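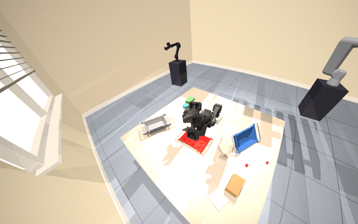
Valuing Second-Hand Jewellery, Session 3: hallmarks and weighing

Right, last time we got as far as loupes and I ran out of time, so I'm starting with hallmarks. Have your loupe out and the practice tray from Bennani in front of you (the rings and chains, leave the brooches for now).

Start with the fineness number. On gold you'll mostly meet 375, 585 and 750, and those are parts per thousand, so 750 is 18 carat. If the number is rubbed, write "rubbed" on your sheet and carry on - please don't guess! I marked a whole pile of sheets in December where people had guessed, and I could tell.

Then weigh it. Zero the scales, put the piece on, wait for the reading to settle. Stones and steel springs weigh something too, so the scale reading isn't your gold weight if there's a cabochon sitting in the middle of it.

Worked sum: a plain 750 band weighing 5 grams holds 3.75 grams of fine gold. If fine gold is at 50 pounds a gram, the metal comes to 187.50. That's scrap value. An insurance figure is what it would cost to replace the ring in a shop, and I've seen nearly 300 pounds between the two on something quite ordinary.

Always put the purpose of the valuation at the top of the sheet. Insurance, probate, sale between family - they give you different numbers for the same ring, and I'll take marks off if it's missing.

For next time, do the Farkthorpe bracelet on your own and bring your workings. Sheets in by 24th March, in the Sirnwood room tray.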